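Shared Tables in the Reading Room: Proposed Booking Rule
Members' Forum > Facilities

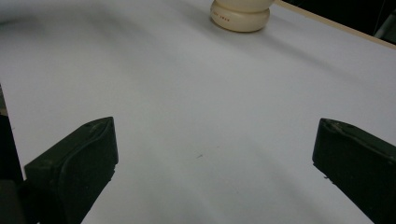
White table with a cream-colored bottle toward the far side.

Skavetti_Desk
Members are advised that a booking rule is proposed for the large tables, to take effect in October. Each booking would be limited to 3 hours. Comments are invited in this thread.

h.ionescu
I support a limit but consider 3 hours too short. Those of us working with the bound newspapers need most of a morning to get through one volume.

Andton12
I must disagree with the previous member. On Saturdays the tables are taken by opening time and remain so until closing. A limit is overdue.

h.ionescu
Saturdays, yes. I would ask that weekdays be treated separately – demand is not the same.

Nirkirura
Would renewal be permitted where no other member is waiting?

Skavetti_Desk
Renewal at the desk is permitted under the draft. The weekday question raised by Mr. Haris Ionescu will be added to the agenda.

Andton12
Noted. I maintain my position on Saturdays.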